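Questions I Get About My Kitchen Sourdough Classes

I'm Trefor Yorath, and I teach bread baking out of my own kitchen in Skedarport. These are the things people ask me by email, at the farmers market, and once in the dentist's chair (I did my best). If yours isn't here, write to me and I'll get back to you, usually in the evening once the dough is put to bed.

Do I need any experience?

None at all! I've had people who bake every weekend and people who had never turned on their own oven, and they sat at the same table and both went home with bread. If you've baked a lot already you may find the first hour slow, but stick with me, the shaping part is where most home bakers pick up something new.

How long is a class?

Six hours, which sounds like a lot until you remember how much of bread is waiting. We mix, we fold, we eat lunch, we fold again, we shape. While your dough is resting I bake loaves I mixed the night before, so you see the whole thing through to the end without sleeping on my couch.

How many people are in a class?

Three. I tried more and it was elbows everywhere. With three I can see everybody's dough and catch it when it's getting too slack.

What do I take home?

A jar of starter, a shaped loaf in a basket to bake the next morning, and half of one of the loaves we baked that day. Please bring the basket back sometime. I keep buying more of them.

Where does your starter come from?

I made it from rye flour and tap water the winter I moved here, and I call it Ruddock. It's nothing rare. People like the idea of a hundred-year-old starter from a gold miner's saddlebag, but after a few weeks of feeding in your kitchen it's going to be your starter anyway, so I wouldn't pay extra for the saddlebag.

Can I use tap water at home?

Most of the time, yes. I do. If your water has a strong pool smell, fill a pitcher the night before and leave it on the counter with no lid, or use filtered. Some towns treat their water in a way that doesn't air out overnight, and then the filter is the better bet. What matters a lot more is temperature. I want the water just warm to the touch for mixing, a bit warmer in November when my kitchen is chilly and cooler in the middle of summer.

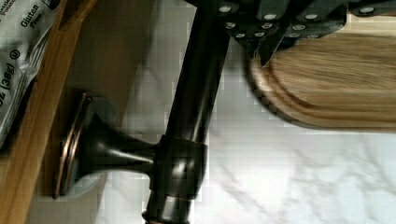 My starter smells like nail polish remover. Did I kill it?

Almost certainly not, it's just hungry! Throw most of it away, keep a spoonful, and feed it equal weights of flour and water. Do that twice a day for a few days and the smell should settle down to something more like yogurt. If you see pink or orange streaks or fuzzy mold, that's a different story and the whole jar goes in the trash. Come see me and I'll give you a new one.

Do I need a scale?

Yes, please get a scale. I'm easygoing about nearly everything else, but a cup of flour from my hand and a cup of flour from yours can be very different amounts, and then you write to me asking why your dough is soup. A cheap one is fine.

What about a Dutch oven?

It's nice to have and I use one in class. Any heavy pot with a tight lid that's safe in a very hot oven will do the job (check the knob on the lid, some of them melt). A baking stone and a pan of hot water underneath works too, you just get a little less shine on the crust.

Which flour do you use?

Bread flour from Graltero for most of the dough and a scoop of whole rye for flavor. Supermarket bread flour makes a perfectly good loaf. I used it for years.

Can you do gluten-free?

I can't, sorry. There's flour in the air and on every shelf in my kitchen, so it isn't a safe place for anybody with celiac disease.

What does it cost, and can I cancel?

Current prices are on the booking page. Cancel a week ahead and you get all your money back. Later than that, I'll move you to another date once, or you can send a friend in your place.

Where do I park?

On Gridolance Street, past the bakery supply store. My driveway fits one small car and it's mine.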